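Carmela Figueroa does not like to sit when she talks about her work. She made me coffee, put the cup in front of me, and then stayed on her feet almost the whole two hours, telling about her second feature film, "Stornach," which opens in cinemas in October.

It is a revenge drama, but a slow one. A ferry mechanic comes back to the village of Stornach after many years away and looks for the man who sold his father's boat. The leading role is played by Gilbert, the singer, who uses only this one name also in the credits. For him it is the first big part in a film.

"People told me he is too soft for this role," says Figueroa. "I answered them that this is the reason why I want him. A hard man who takes revenge, we have seen it already many times. I wanted to see a person who is bad at it."

The script was written together with Candela Bustamante, who has been her editor since the short films. The first version had 176 pages. They worked on it at Figueroa's home, mostly in the kitchen, and it took them one whole winter to bring it to a length that a producer would agree to read.

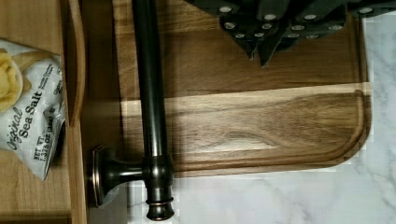

A paper towel holder and a cutting board with strong wood grain.

"Candela is cutting already when we are writing," she says, and laughs. "I write a scene in the morning, I am very proud, and after lunch she asks me what happens if we don't have it. Usually nothing happens. Then it goes out. I was angry with her perhaps every second day."

The scene which survived the longest discussion is the wedding. In the film it lasts eleven minutes, and the mechanic does not speak one word in it. He stands near the musicians, he is given a plate, he holds the plate. Bustamante wanted it shorter. The production company, Revis, wanted it out completely, for the reason that it needed 600 extras and two nights of shooting.

"We made an agreement," Figueroa remembers. "I gave them the car chase. There was a car chase in the script, I don't know why, I think we were tired when we wrote it. I said, take the car chase, leave me the wedding. They were very happy with this. A chase is expensive too."

The extras came from the villages on both sides of the bay. Many of them brought their own clothes for the party, and the costume department changed very little. The older guests knew songs which were not in the script, and the sound recordist let the machine run.
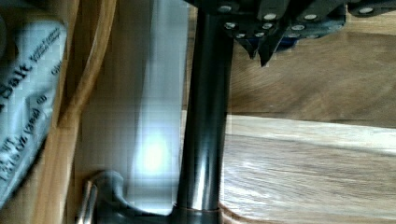 Some of those songs are now in the finished film, and one of them is heard again under the end titles, sung by a woman who had come only to accompany her sister. Figueroa paid for it the same fee as for the composed music. She says this quickly, as if it was not interesting, and goes on to the question of the color.

The cameraman wanted a cold picture, almost blue. She wanted it brown, like old tea. They made tests for a week and could not agree, and in the end the first half of the film is his and the second half is hers. The change comes during a ferry crossing, in fog, and she hopes that the audience will feel it and not notice it.

I ask about Gilbert's singing. In the trailer he is not singing, and some of his listeners have complained about it already.

"He sings one time," she says. "It is in the workshop, he is repairing a pump, and he sings the way you sing when you are alone, so you forget half of the words. We did this take only once. He asked me to do a second one, he said he can do it better. I told him, yes, I know you can, and we went home."

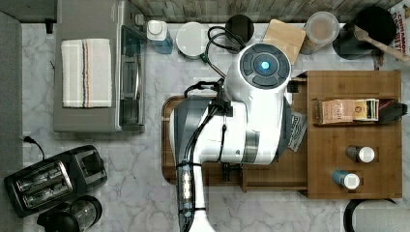 The kitchen counter, seen from above.

The first screening was at the Flirnotard, an old cinema with 900 seats and, as she describes it, heating for the first ten rows. She sat at the back in her coat. At the wedding scene two people left, and she was sure that Revis had been right. Then they came back with drinks.

Since then she has changed only one thing. The last shot was of the empty harbor, and it stayed for almost a minute. Bustamante watched it in the hall, with the audience, and the next morning she asked her usual question. Now the film ends inside the workshop, on the pump, with the door open.

There is already an idea for the third film, but Figueroa does not want to tell much. It will be a comedy, it will have few actors, and nobody will get married in it. Bustamante has read the first thirty pages and returned nineteen.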